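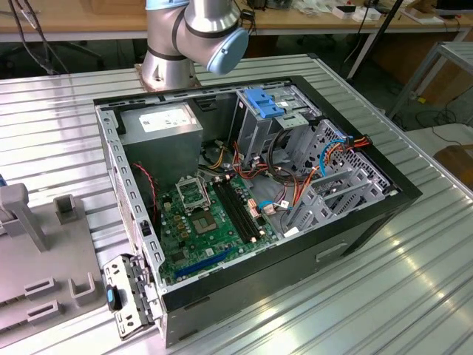
Karla Meléndez says the arm never should have kept moving, and I'm with her. She wants the force limit brought down before anyone at Fekete starts another teardown run.

It went wrong on Sunday, October 9, 2022. We were taking old desktop towers apart for parts – the bit of the Lalero project I like best! – when the arm lost track of its grip and kept pulling on a part that had jammed.
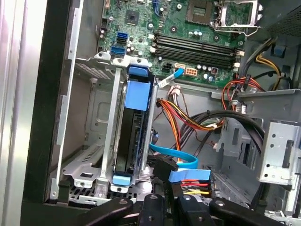
The force alarm did come up, but only as a line in the log (entry 3330, if you're on the team and want to look), and the arm didn't stop for it. Tipene Tapsell hit the red button. No one was hurt, thank goodness, and the arm is fine as far as we can tell.
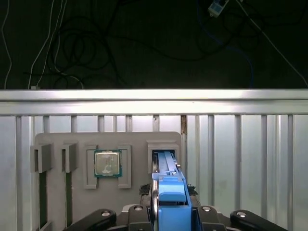

So for now we're running at 20 percent speed with a person at the button the whole time, which is slow and pretty dull. Wenche Tangen is rewriting the alarm so it cuts the motion right away – she hopes to test it this week.

Search this site
Enter keywords

Recent items
Flokomier gripper pads: what we ordered
Prultholm open day in May
Flora MacBrayne on sorting old memory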